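Belt loop

A belt loop is a narrow strip of fabric sewn to the waistband of a garment to hold a belt in place. Loops are found on most trousers, jeans and shorts, and on some skirts and coats. They keep the belt level with the waistband and carry part of the load when the garment is pulled up.

Construction

Loops are usually cut from the same cloth as the garment. The strip is folded so that its raw edges lie inside, stitched along both sides, and cut to length. Each end is turned under and fixed with a bar tack, a short, dense row of zigzag stitches. On denim, the upper end may instead be caught in the seam of the waistband. Most jeans have at least 5 loops, with one at the center back.

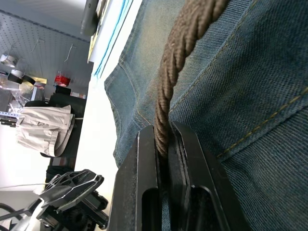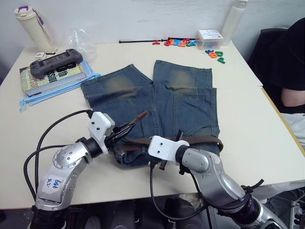
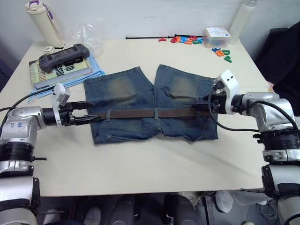 Blue denim garments with brown belts or cord.

Fit and wear

The opening must be taller than the belt is wide. Loops on dress trousers are often too short for the wide belts worn with jeans. Failure normally begins at the lower bar tack, where the thread breaks or the cloth tears away from the waistband. A torn area is patched from behind before the loop is sewn back on.

Alternatives

Garments without loops may use side adjusters, a drawstring, elastic, or buttons for suspenders. Some work trousers combine loops with suspender buttons.

See also

Waistband
Bar tack
Suspenders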